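How to keep the kitchen drawers in order when the kitchen is small

My kitchen in Novham has only two drawers and one of them does not open completely. When I moved here I put everything together in the good drawer, and every morning I was searching for a teaspoon under the potato masher. After one year of this I decided to learn how to do it better. I share here what works for me.

First, take everything out. I mean everything, also the rubber bands and the old batteries. Put it on a table where you have good light and wipe the drawer with warm water and a little dish soap. Let it dry with the drawer open, one hour is enough in May, in winter I leave it until the evening.

Now sort by how often you use the thing. My neighbor Arnel Soriano sorts by size and he is also happy, but in his home there are five people and the forks go out all the time. I live alone, so the daily things go to the front and the cake server goes to the back.
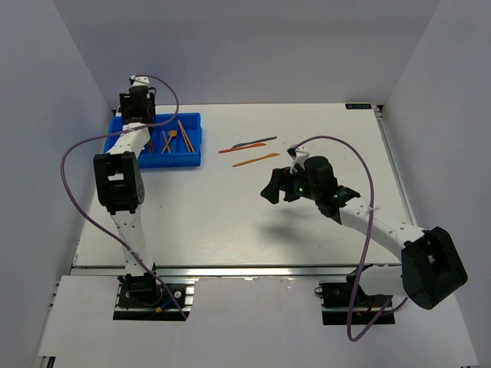

A shallow tray and some utensils on a white table.

Measure the inside of the drawer before you buy any tray. Measure at the bottom and not at the top, many drawers are more narrow there. Mine is 18 inches deep, and my first tray was too long. I had to give it away to my cousin. Measure also the height, or the soup ladle will block the drawer and you will have to push it down with a ruler through the gap.

A plastic tray is easy to wash and costs little. The wood one looks nicer, but it must not stay in water and the corners collect crumbs.

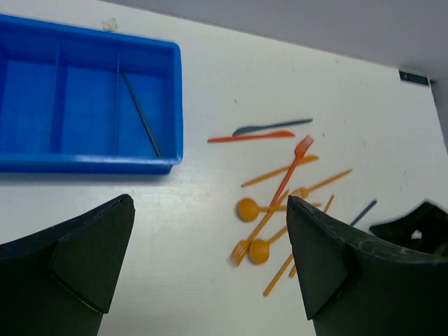

For long knives I do not recommend the tray at all. The blade loses its edge when it knocks on other metal, and you can cut your finger when you reach in without looking. I keep mine on a magnetic strip from Stiltik, 12 inches, fixed with two screws above the counter. Small table knives can stay with the forks.

If the tray moves when you close the drawer, put a piece of non-slip mat under it. Four small pieces of poster putty in the corners do the same job, and you can remove them later with your thumb. 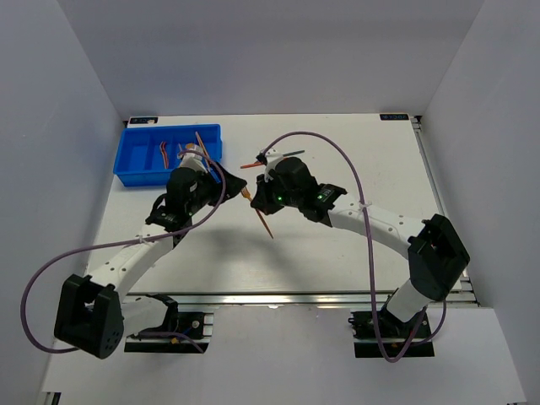 Wash the tray one time in a month. Crumbs come in even if the drawer is always closed, I don't know how. For sticky spots use baking soda with a few drops of water, wait ten minutes and rub with an old toothbrush. Do not use the rough side of the sponge on plastic, it makes scratches and then the dirt stays inside them.

Next time I will write about the lids of the pots, for which I still have not a good solution.

Maxence Vidal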